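Attic insulation or heat pump first? 1962 ranch, can't do both

agarside
Posted Fri 23 July
We bought a 1962 ranch in Atport last fall and the electric bills are killing us. I have money for one big thing this year. The Jandon guy quoted a heat pump and says do that now. My brother-in-law says blow in attic insulation first and wait. What would you do? The attic has maybe a few inches of old gray fluff up there and I can see the joists everywhere.

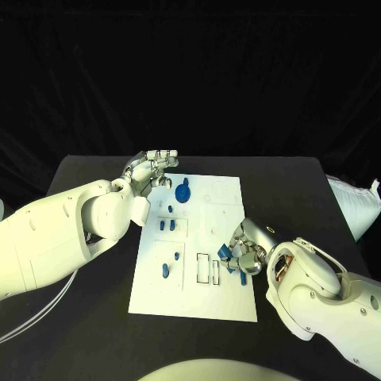 Two arms over the board with the blue parts

nevhartley
Insulation, no contest! You size the heat pump to the house, and if the house leaks you end up paying for a bigger unit than you need. Seal up the gaps around the light fixtures and the plumbing stack before you blow anything in (I skipped that and had to dig it all back out, what a day). My bill dropped 49 bucks the first month after.

fothergill_fan
Gonna disagree with Neville. If her AC is on its last legs she'll be buying something in a panic in August, and panic prices are awful. How old is the current unit, Amber?
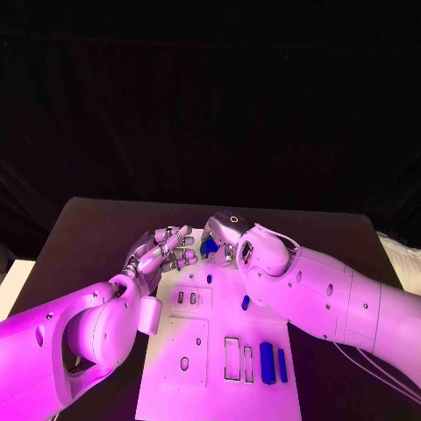

Re: Attic insulation or heat pump first?

agarside
It went in around 2000 according to the sticker. Still runs, just loud. The insulation quote from Ellcombe was 700 after the utility rebate, which sounded low to me?

nevhartley
That's a good price if it includes air sealing. Ask them to put it in writing. And ask what depth they're going to, some crews quit early.
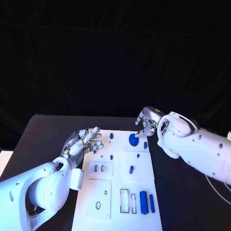 White task board, black curtain behind

fothergill_fan
OK at 700 I'd take it too, I was picturing a couple thousand. I still wouldn't push that AC past next summer though. Get a second heat pump quote in November when the installers are slow, and make them redo the load calculation with the new insulation.

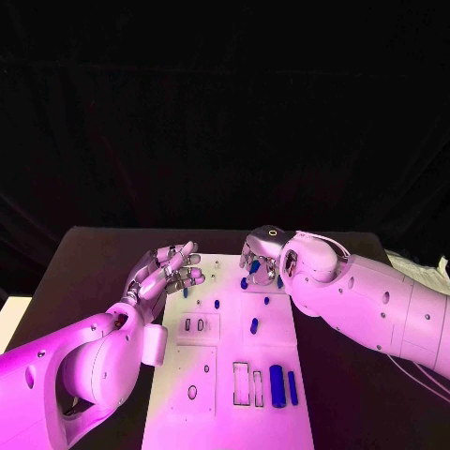 Re: Re: Attic insulation or heat pump first?

agarside
Booked Ellcombe! Air sealing is included, I asked twice. Now I have to get all the Christmas boxes down from there before they come. Does anyone know if I need to do something about the bathroom fan? It just blows straight into the attic right now.

nevhartley
Yes, vent it outside first, please!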